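Looking After Your Race Day Kit Between Track Days

Most people who do a few track days a year spend their money on tires and brake pads and then throw the rest of the kit in a damp garage until next time. A little work on the evening you get home saves a lot of trouble at the next sign-on. These notes come from the club at Ellumport, and most of them were worked out by Rostyslav Tkachuk over eight seasons of running the same hatchback.

Helmet

Pull the liner out if it unclips and wash it by hand in lukewarm water with baby shampoo. Let it air dry. Leave it off the radiator and out of direct sun. Wipe the visor with a wet microfiber cloth, lay the cloth over stuck bugs for five minutes, and never use glass cleaner on it. Store the helmet in its bag on a shelf, away from fuel cans.

Suit and gloves

Read the label before washing. Most fire-resistant suits go in on a gentle cold cycle, inside out, with the Velcro closed. Skip bleach and fabric softener. Hang the suit on a wide plastic hanger. Gloves can be rinsed by hand and dried flat — do not wring them.

Shoes

Knock the grit off outside before the shoes go in the bag. Brush the soles with an old toothbrush and a little dish soap, then wipe them down with a clean rag. Oil on a sole will make your foot slide off the brake, so check both shoes again before you get in the car. Stuff damp shoes with newspaper and change it after an hour.

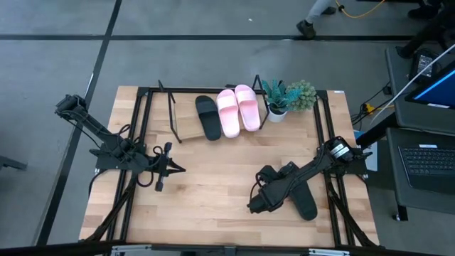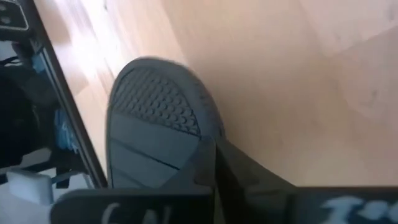

Torque wrench

Wind it back to its lowest setting before you put it away, and keep it in its case. Bjarke Egilsson checks his against a second wrench every August and writes the result on a strip of tape inside the lid. Wheel nuts get checked again after the first session, with the wheels cooled down.

Tires

Pick out stones with a flat screwdriver while the car is still on the stands. Mark each tire with its corner in chalk before it comes off. Stack spare sets flat, out of the light, with cardboard between them and a cover over the top.

Paperwork

Keep your license, sign-on sheet and noise test slip in one zip folder, and leave it in the helmet bag. Write tire pressures down in the paddock, both cold and hot.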